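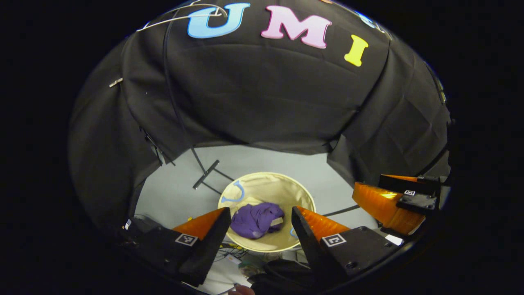

Trumitz garment handling cell: review after one season

Reviewed by Viorica Tomić, returns processing, 06/08/2018

We bought the cell to take over basket picking and rehanging of returned clothing. Rated load is 2,000 garments per shift. Ours averages 215 an hour on plain tops and falls well short of that on anything with straps. Setup took two days, most of it spent on the conveyor link.

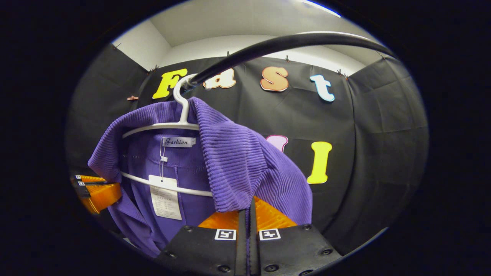
Staffing changed more than output did. Four people used to hang by hand; two now clear faults and two have moved to inspection, where the pay grade is higher but the standing time is longer. Knitwear still gets a manual check. A ribbed piece like the purple one on the white hanger has a folded collar or upper edge and a paper tag on a plastic fastener, and both need a look before the item goes back to stock. Hanane Mansour logs around 50 such checks a shift.

The fault screen is clear, but the alarm is too loud for a shared room. Training covers restarts and skips shift handover — we wrote our own sheet. Spare pads ship from Samton in nine days.

Rating: 3.5 out of 5. Suitable for sites with steady volume and staff to reassign.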